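Call for Participants: Home Handling Practice Working Group

Fuvholm is looking for 13 people to help write and test a practice guide for small robots used in private homes. The work starts in October and is paid. Applications are open now and will stay open until the places are filled.

Background

The factories we used to work with had rules for everything. There was a line on the floor, a locked gate, and a person who signed a sheet before the arm was switched on. Homes have none of that. People walk past in their socks, someone leaves a bag on a chair, and the furniture is in a different place from one week to the next.

Over the past year, Fuvholm and our partner Nalex gathered 404 notes from people who operate, repair or supervise gripper robots in living spaces. Most of the notes describe ordinary things: where to stand, when to pause, what to do with the fingers between tasks, who is allowed to press start. Many of them disagree with each other. The working group will sort through them and turn them into a guide called Elel, which should be short enough that an operator will read it before a shift.

What the group will do

You will meet online every two weeks for two hours. Between meetings you will read draft sections, try the procedures in your own workplace or in our test apartment, and send back written comments. The draft is split into four parts.

Part one covers the area around the robot: clear floor, footwear, soft furnishings, cables and pets. Part two covers the gripper at rest and in motion, including finger position on start-up and the checks to make before the fingers go near a table or a wall. Part three is about people who live in the home and how they are told what is going on. Part four deals with records - what gets written down after a stop, a drop or a contact, and how long it is kept.

Part two is the least settled. Some teams park with the fingers closed, some with them open, and a few leave it up to the operator. We expect the first three meetings to be spent on this.
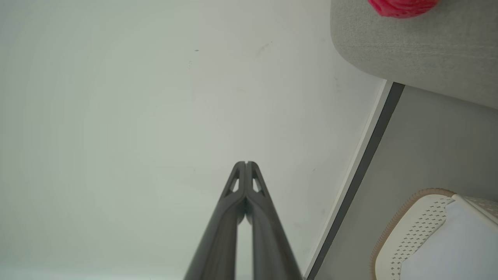
Gripper with fingers together in front of a pale surface. A shoe is at lower right.

The current draft asks operators to look for feet before every movement and to say out loud what the robot is about to do. It does not yet say how far away other people should be, or whether that distance should change with the speed of the arm. Participants who have measured this in their own work are asked to bring their numbers.

Who we are looking for

We would like to hear from robot operators, maintenance technicians, home care workers, occupational safety staff and people who have had a robot working in their own home. You do not need a degree. You do not need to have written a standard before.

You should have at least 50 hours of experience with a robot arm or mobile robot, as an operator, a supervisor or a person sharing the space. Home care workers and residents are exempt from this if they can describe a home where a robot is or will be used.

You should be able to read and comment on drafts in English. Comments can be plain and short. We would rather get "step 6 can't be done with one hand" than a page of general remarks.

Employees of companies that sell grippers may apply, but they will be asked to declare it and will not vote on part two.

Pay and time

Each participant receives $2,000 for the full term, paid in two parts. The term is six months. Travel to the test apartment is optional and is paid for separately. If you miss more than three meetings, we may offer your place to someone on the waiting list.

Participants are named in the published guide unless they ask not to be. Comments on drafts are kept inside the group.

Who runs it

The group is chaired by Hatsue Hirano, who wrote the first draft of parts one and three. Genji Ogura edits the text and keeps the list of open questions. Neither of them votes.

How to apply

Send one page telling us what work you do, what kind of robot you have been near, and one rule you follow that you think others should follow too. Add one rule you have been given that you think is wrong, and say why. A resume is fine but not required.

Use the application form on the Fuvholm site and choose "Elel working group" from the list. You will get a reply either way. Short calls with selected applicants are held between 4 p.m. and 7 p.m., and other times can be arranged on request.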